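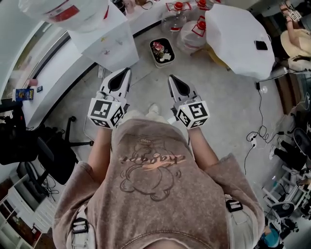 Unit 11: Keeping a Service Counter Clear

Introduction to Front-of-House Operations
Course handout, revised October 6, 2020

A service counter has two users at any moment, the person working behind it and the person standing in front of it. Most counters fill up because each leaves things for the other. Bags are set down at one end, a box is parked beside them, and small items such as printed cards collect along the edge. This unit covers the sorting of such items at opening, at shift change and at close.

Terms used in this unit

Resident item: an object with an assigned place on the counter.
Transit item: an object that is waiting to be moved, collected or opened. Bags and boxes are usually transit items.
Stray: a small object with no known place. Strays go into the tray under the counter and are entered in the log.

Procedure

Begin at one end and work toward the other. On a curved counter, follow the outer edge and do not cross the bend to deal with something that looks urgent. Transit items are dealt with first. Cards are squared and returned to their holder - loose cards count as strays. Wipe the surface only after it has been cleared.

The floor in front of the counter is part of the same task. Speckled flooring hides small dropped objects, so walk the full length slowly before signing the sheet.

Reading

Anghel, Counters and Queues, pages 211 to 221. The Drandis site plan will be needed for the second exercise.

Exercise

Draw the counter at your placement site from above. Mark every resident item and propose a place for each transit item. Bring the drawing to session 21.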